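Chapter 4
Horn Sections in Small Ensembles

A horn section of two or three players has less room for error than a full big band. Each voice carries a chord tone, and a missing third or seventh is heard at once. This chapter covers voicing, breath placement and the division of riffs between trumpet, tenor and trombone.
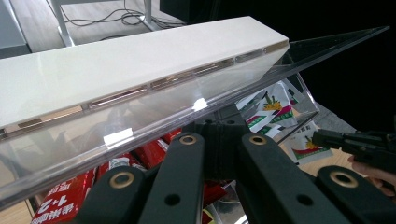

Figure 4.1 White bar with a row of recessed slots, resting on a clear acrylic container.

Hortensia Cuadros arranged "Cernham" for three horns and kept the trombone below the tenor throughout. The lead line moves by step – the inner voice hardly moves at all. Section 4.2 prints the first chorus in concert pitch.

Students should be able to read treble and bass clef and to transpose for B-flat instruments before starting. Exercises marked with a dash require a rhythm section or a recorded backing track.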